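Section 6: Sweeping a Doorway

Before you start

Most of the mail we get about the Vinia long-handled set concerns doorways. People sweep a whole room without trouble, arrive at the threshold with a respectable pile, and then lose half of it into the room they came from. A doorway is narrow, the floor usually changes under you, and there is a door in it. The Vinia set is made for standing work, and a doorway is where standing work gets cramped.

This section assumes you have put the handles together as shown in Section 2. If your dustpan swivels when you lift it, go back to Section 2. We'll wait.

You will need:

The broom
The dustpan
A bucket or basin for the sweepings
Shoes you can see past

6.1 Getting the doorway ready

1. Open the door as far as it goes and make sure it stays there. If it drifts, use the Flekar wedge from the accessories bag. The wedge is the small gray thing most people throw out with the packaging.

2. Pick up anything you want to keep. Toys, building tiles, coins, screws you have been looking for since January. The dustpan has no opinion about what goes into it, and small magnetic pieces look a great deal like litter once they're in with the dust.

3. Lift cords off the floor or move them to the side you have already swept. Bristles catch on a cord and fling whatever they were carrying.

4. If there are sheets of paper or plastic on the floor of the next room, leave them for now. Sheets are picked up by hand, at the end. Trying to sweep a sheet into a dustpan is a good way to learn how wide a dustpan is.

5. Set your bucket or basin against the wall or the foot of the door frame, within one step of where you'll be standing. Do not put it in the opening itself.

CAUTION: Do not leave the tools lying across the threshold if you are called away. The handles roll. Stand both of them in the corner, bristles up.

6.2 Sweeping and collecting

6. Stand on the side you want to finish on. For most homes this is the hall side.

7. Dustpan in one hand, broom in the other. Which hand gets which is up to you, but don't swap halfway through unless you enjoy starting over.

8. Put the dustpan down flat, with the lip toward the pile. Tilt the handle slightly until the lip touches along its whole width. On tile, set the lip in the middle of a tile and keep it off the grout lines. Grout sits lower than the tile, and dust knows this.

9. Sweep toward the pan in short strokes, with the ends of the bristles. Long strokes are for open floors. In a doorway they end at your ankle.

10. After every few strokes, slide the pan back a hand's width and sweep again. The thin line of dust left behind will get thinner each time. It will not disappear. See 6.4.

11. Lift the pan level, check the floor for scraps, and put it down again for whatever got left.

Pan and broom at work on a tiled threshold, with a blue container kept to the right of the opening: 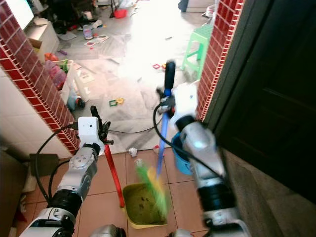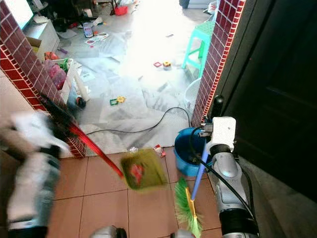
Regarding step 11, a reader on the Lamrani support board disagrees with us and has asked more than once that we print it. Scraps of paper should be picked up by hand before any sweeping begins, the reader writes, as crumpled paper rides on top of the bristles, drops off in front of the pan and makes you chase it across the tile like a cat. The same reader would like the pan lip to be a little softer and the hang hole to be a little bigger, and adds that the rest of the manual is fine, if long.

We have thought about this. Picking up paper first is perfectly correct, and if your back agrees to it, go ahead. The long handles exist for people whose backs don't. For those people: press down on the scrap with the bristles and drag it, with no flick at the end of the stroke. It goes in on the second try, sometimes the third.

The hang hole is being looked at.

6.3 Emptying

12. Carry the pan level to the bucket. Keep the broom head resting over the mouth of the pan if there is a draft.

13. Lower the pan into the bucket before you tip it. Tipping from shoulder height produces a cloud, and then you are back at step 6.

14. Tap the pan twice on the inside of the rim. Fine dirt clings to the inside of the pan. Wipe it with a damp cloth when you put the set away, and let it dry before hanging.

NOTE: Do not use a bucket with water in it. Wet sweepings turn to paste, and the paste ends up on the pan, and from there on everything else.

6.4 The last line of dust

There is always one. Turn the pan a quarter turn and sweep across the line instead of along it, then once more from the other side. What's left after that can be picked up with a damp paper towel, or pushed with great dignity under the door mat. The warranty covers both.

6.5 Care

Comb the bristles out with an old comb after every 20 uses, or whenever the broom starts to look like it slept badly. Replacement heads are sold under part number 522 at the Hanmont store and fit both the short and the long handle. Store the broom hanging or upside down. A broom stored on its bristles develops a lean, and will sweep to the left for the rest of its life.

Section 7 covers stairs.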